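Ticket: Second gripper set for rack cell, quote question
Status: Open
Opened: October 13, 2023

We priced the rack-loading cell with two arms and one spare set of fingers. Varkby now quotes $1,476 per set, up $130 from the last quote. Need to know if we order before November or wait. 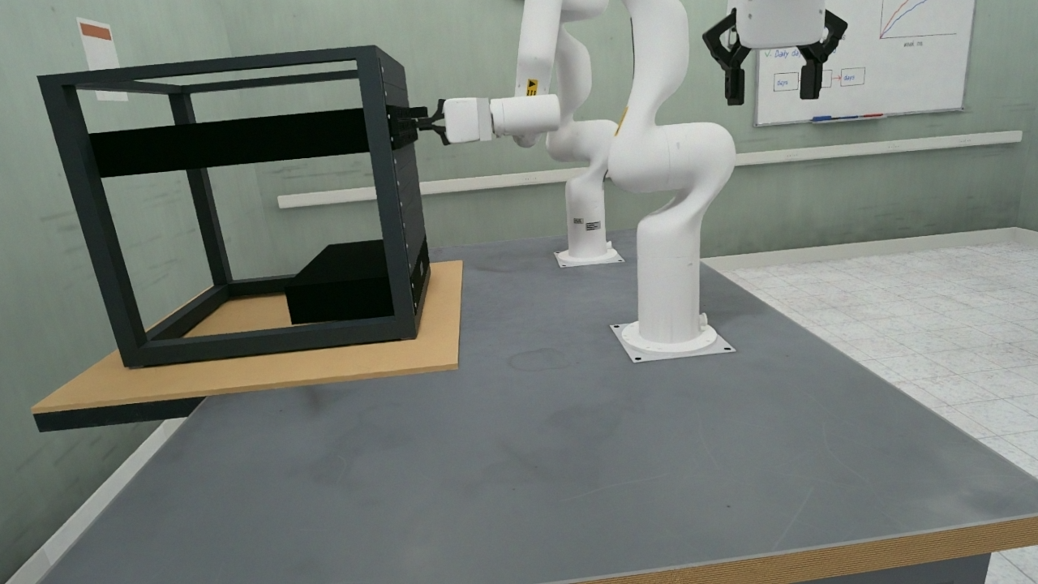

Simulation runs use the same finger shape on both arms, so one spare type covers the cell. Lead time is 11 weeks — 13 if we want the longer tips.

Reply from purchasing: Order one set now on the Norkton budget line. The second needs a new request.

Still waiting on Varkby to confirm shipping.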